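Section 4: Setting Up Your Kitchen Scale and Saving Your First Recipe

Welcome to the fun part! By now your Gravley scale is out of its box and the battery door is closed. This section takes you from a blank display to a saved recipe you can call up any time with two taps. Give yourself 16 minutes the first time. After that you'll do it half asleep before breakfast.

Before you start

You will need the scale, one mixing bowl, a spoon, and whatever you plan to weigh. Pick a spot that is flat and firm. A solid table or counter works beautifully. A folding tray or a stack of cookbooks does not, and you'll see the numbers wander.

CAUTION: Keep the scale away from the stove and the microwave. Heat can warp the platform, and a running microwave can make the reading jump.

4.1 Leveling

1. Put the scale where you want to use it.
2. Look at the bubble window next to the display. The bubble should sit inside the circle.
3. If it doesn't, turn the feet at the corners a little at a time. Clockwise raises that corner.
4. Press lightly on each corner of the platform. Nothing should rock.

Note: Check the bubble again whenever you move the scale to a new counter. Kitchen counters are a lot less level than they look!

4.2 Choosing your units

1. Press and hold UNIT until the display blinks.
2. Tap UNIT to step through grams, ounces, pounds and ounces, and fluid ounces.
3. When you see the one you want, let it blink until it stops. Your choice is saved.

We love grams for baking (no fractions, easy doubling), but go with whatever your recipes use. Fluid ounces are correct for water and close for milk. Don't use them for oil or honey.

4.3 Zeroing with a bowl

1. Turn the scale on with nothing on the platform and wait for 0.
2. Set your empty bowl in the center.
3. Tap ZERO. The weight of the bowl disappears.
4. Add your first ingredient and read the display.
5. Tap ZERO again before the next one.

This is the feature people end up using every day. You can build a whole salad dressing in one jar, zeroing between the mustard, the vinegar and the oil, and wash nothing but the jar. It's great for breakfast too: weigh your bread, zero, add the spread, and you know exactly what went on it.
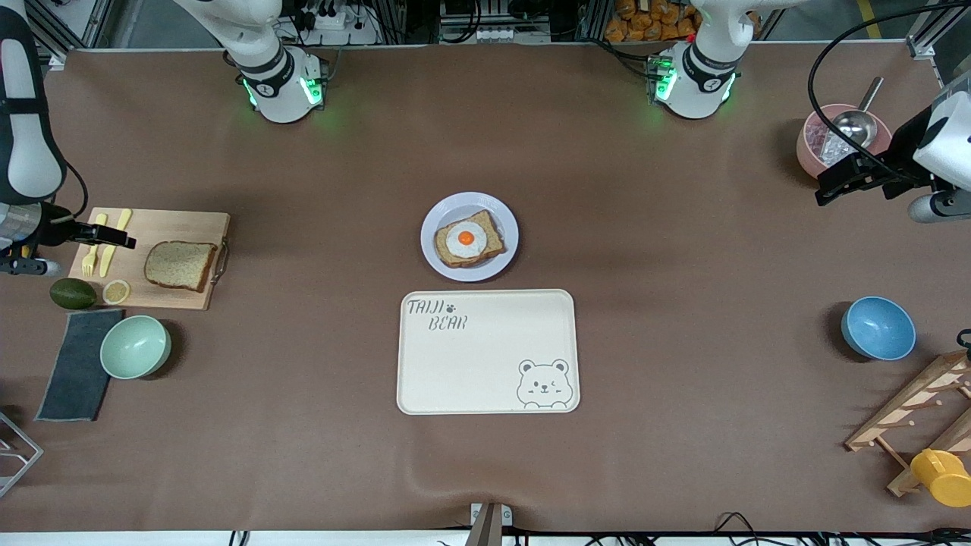

Small bowls are easier to zero than big ones, mostly because you can still see the display past the rim. If you have a wide bowl you can't live without, press and hold LIGHT to turn on the tall digits. They're readable from a good step back.

Note: If the bowl is lifted off after zeroing, the display shows a minus sign. Put the bowl back and carry on. Your zero is kept until the scale turns off.

4.4 Saving a recipe

The memory has 4 recipe slots, marked with the small squares along the top of the display.

1. Zero your bowl as in 4.3.
2. Press SAVE once. The first empty square lights up.
3. Add an ingredient, then tap SAVE to store its weight.
4. Repeat for each ingredient. The scale zeroes itself between them.
5. Hold SAVE until you hear two beeps.

To use the recipe later, tap RECALL until the right square lights up, then tap SAVE to begin. The display counts down toward 0 as you pour, so slow down near the end.

CAUTION: Saving over a full slot erases the old recipe. There is no undo. Write down anything precious first (Grandma's rolls, for instance).

4.5 If something looks wrong

Display shows HI: The load is too heavy. Take it off right away.

Display shows LO: Replace the batteries, all of them at once.

Numbers keep drifting: Check the bubble, then look under the platform for crumbs. A fan or an open window can do it too.

Recipe squares blink together: Hold ZERO and SAVE, then enter 2929 with the arrow keys. This resets the memory and clears every slot.

Cleaning is covered in Section 5. Until you get there, wipe the platform with a damp cloth and keep the whole scale out of the sink.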